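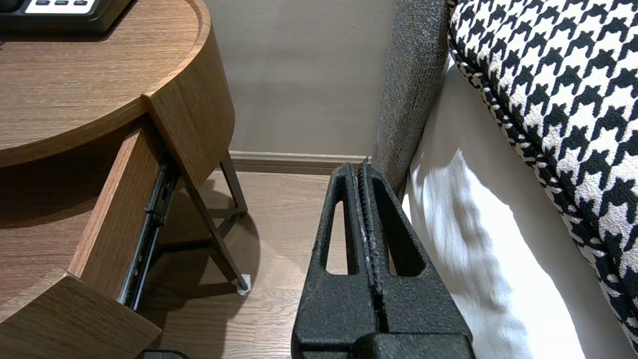 4. Placing and Setting Up the Bedside Unit

February 20, 2021
By Rhea Sison

This section covers the Bravix bedside alarm unit with pillow pad. Complete Section 3 (Charging the Backup Battery) before you start. The door transmitter is covered in Section 5 and can be left in its box until then.

4.1 Choosing a position

Stand the unit on a firm, level surface next to the bed, such as a nightstand or a low shelf. The unit has a rubber foot at each corner and all of them must rest fully on the surface. On a round table, place the unit towards the middle. A raised rim can tilt the unit if the front feet sit on it.

The pillow pad lead is 800 mm long. Measure from the back of the unit to the edge of the pillow before fixing anything in place. If the lead is pulled tight at any point, move the unit closer.

CAUTION: Do not run the pad lead across any part of the floor where people walk. Do not trap it between the mattress and a moving bed base.

4.2 Connecting the power supply

1. Check that the wall socket is switched off.
2. Push the round plug of the power supply into the socket marked DC IN on the back of the unit.
3. Press the cable into the groove beneath the socket until it clicks.
4. Plug the power supply into the wall and switch on. The display shows 88:88 and then a flashing 12:00.

If the display stays blank, see 4.6.

CAUTION: Use only the power supply provided. Other supplies may fit the socket but can damage the charging circuit.

4.3 Connecting the pillow pad

5. Turn the pad plug so that the flat side faces up and push it into the socket marked PAD.
6. Place the pad under the pillow, or between the sheet and the mattress at shoulder height. The side with the stitched label faces down.
7. Hold TEST for 2 seconds. The pad vibrates until the button is released.

Note: On thick foam mattresses the vibration is weaker. Use the pillow position, or raise the strength setting in 4.5.

The pad cover can be removed and washed by hand. Take the pad out first. The pad itself must not be washed, ironed or folded.

4.4 Setting the clock and alarm

8. Hold CLOCK until the hours flash. Set the hours with + and –, press CLOCK again and set the minutes in the same way.
9. Press CLOCK once more to store the time.
10. Hold ALARM and repeat for the alarm time.
11. Slide the side switch to PAD, SOUND or BOTH.

The clock does not change over for summer time. It must be put back by hand in October.

4.5 Strength and brightness

Pad strength is set with the wheel on the left side of the unit. The display has a high, a low and an off setting, chosen with the DIM button. When the display is off, any button lights it for 17 seconds. Alarms work as normal with the display off.

4.6 If the unit does not respond

Blank display: check the wall socket with another appliance, then refit the plug at DC IN.

Pad does not vibrate: confirm that the side switch is not set to SOUND. Remove the pad plug and refit it with the flat side up.

Code 838 on the display: the backup battery is missing or fitted the wrong way round. Open the base cover, correct the battery and press RESET with the end of a paper clip. The clock and alarm times must then be entered again.

If the code returns after a reset, stop using the battery and contact the supplier. The unit may be run from the mains in the meantime, but all settings will be lost in a power cut.

Technical check: Tomos Wogan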